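The Long Sit

Aniela Kaczmarczyk spends a working afternoon with her boots up and learns what the public seat has become 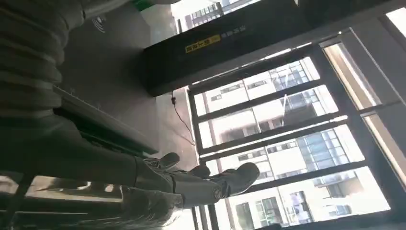
It takes me nine minutes to get comfortable in a public place and one to be made to feel I shouldn't have. I have been testing this, on and off, since August, when my editor asked for something on waiting and I told her I would need to sit down.

I have since sat down a great deal. I have sat in a dentist's corridor, two bus stations, a building society and the ground floor of a furniture shop where the chairs were for sale and the looks were free. My rules were simple. I would arrive with no appointment to speak of, take whatever seat the place offered and stay until I either finished my book or was spoken to. The book is a history of canals and I am still on the locks.

The best sit of the lot, by some distance, involved a big window. I want to make a case for the window, as most of the people who plan seating appear to regard it as a rival. They put the chairs with their backs to it. They put a rack of leaflets in front of it. In one waiting area I visited, the only seat with daylight on it had been given to a rubber plant, and the rubber plant was thriving.

Give a person a seat, a large pane of glass and somewhere to point their feet, and they slide. First the ankles cross. Then the legs go out straight. Inside half an hour the spine has abandoned the back of the chair and the whole body has become a sort of ramp, with a jumper at one end and a pair of boots at the other. My mother would call it slouching. The Kelell catalogue, which I have read so that you don't have to, calls it "extended informal posture" and has a chair for it.

I rang Kelell. They make seating for what they call transitional interiors, meaning the places you are in when you would like to be in another one. A cheerful woman in their design office told me that people are asked to try out a new seat for 60 minutes at a time, and that the first thing to go is good manners.

"They all start like a job interview," she said. "Then they end up like a dropped coat."

Her firm's answer is a seat with a slightly longer base and an armrest that is kind to elbows. The rival school is represented by the Sumorby bench, a thing of bars and gaps that I would know blindfolded. The Sumorby has been designed so that you can't lie on it, can't quite lean on it and can't forget for a moment that you are on it. I gave it the full treatment one morning with the canals open on my knee. I came away with a pattern on the backs of my thighs that would have interested a waffle maker.

The trouble with bars, apart from the obvious, is draughts. A metal bench in winter is a very efficient way of introducing you to the weather. I took to wearing two pairs of socks and my heaviest ribbed jumper, and found that the jumper solved more problems than any designer had. Folded, it is a cushion. Rolled, it is a pillow. Worn, it makes you look like someone who has come to fix the boiler, and people leave you alone.

Clothes matter more than you would think. I did one sit in a smart coat and was asked three times whether I was being looked after. I did the next in old trousers and boots and was not asked anything at all, which suited the canals. Boots are the proper footwear for the long sit. A shoe wants to be off somewhere. A boot, once it is up and its heel has found a purchase, will stay put all afternoon and give you something solid to look at the view over.

I grew fond of looking over my boots. It is like having two small hills in the foreground. Blocks of flats are good for this, especially pale ones with plenty of balconies, because a balcony is where people keep the part of themselves that doesn't fit indoors. I can recommend the bicycle balcony, the dead Christmas tree balcony (still going strong in February) and the balcony with one chair on it, turned to face the wall. I thought about that chair for days.

The man who knows most about all this is called Antoniuk, and he repairs seats. His workshop, Valtano, is behind a tyre place and holds 80 chairs in various states of regret. He took me round them with a mug in his hand. He can tell from the wear on a chair whether it stood by a door, a desk or a window. Door chairs go at the front edge, where people perch. Desk chairs go at the arms.

"And window chairs?" I asked.

"Low in the back," he said. "Like a hammock. People give up in them."

He meant it as a compliment to the window, I think. He showed me one from a library reading room, inventory number 1123 stencilled under the seat, with a dip in it you could have served soup from. The library wants it made flat again. Antoniuk has been putting the job off. He sits in it at lunch, he admitted, with his feet on a paint tin, and he had me try it while he went to answer the phone.

He was gone a good while. I got the canals out and did most of a chapter, and when he came back he fetched himself another chair.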